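Hillow Adds 11 Latex Masks to Its Halloween Costume Line

SASTON, 12 May 2018 - Costume maker Hillow today announced 11 new latex masks for the coming Halloween season. The masks were designed with the Pludetti studio and will ship to stores and online sellers in August.

The new group includes swamp creatures, scarecrows and a pair of moth-headed villagers. Five are full overhead masks. The other six cover the face only and fasten with an elastic strap. All are painted by hand at the Hillow workshop in Saston, which has nearly doubled its painting area after a move in February.

Hillow will also bring back the Ahonen Witch, a long-nosed mask last sold three seasons ago. The new version has wider eye openings and comes with gray synthetic hair already attached. It fits most adult heads - a foam insert is packed in the box for smaller sizes.
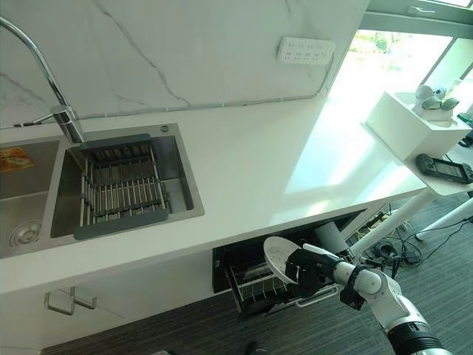

Pricing and Orders

Face masks will sell for $31 and full overhead masks for $35. The Ahonen Witch is priced as an overhead mask. Stores that already carry the Hillow line can order now using the spring form. New accounts should ask for catalog 1642, which lists case sizes and shipping terms.

Masks should be stored out of direct sunlight and dusted lightly with talc between uses. Full care instructions are printed on the hang tag.

About Hillow

Hillow makes masks, costume props and yard displays for Halloween. Its products are sold in costume shops and party stores.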